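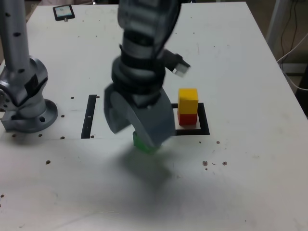

By Tamsin Okereke-Vail
February

The stacking table at Vundumden is in the second hall, past the coat racks. Its top is white, dotted with small dark holes and specks, and a black square outline marks where the stack goes. Red cube at the bottom, yellow squarely on top, green in the gripper. The black line is thick enough to read from the visitor rail.

Lekota, which runs the hall, logged 567 visitors by noon. Each group gets eight minutes at the rail. Cubes are matte, which helps under the overhead lights. Spare sets are sold at the Randeo desk in boxes of 60. Parking is on the north side.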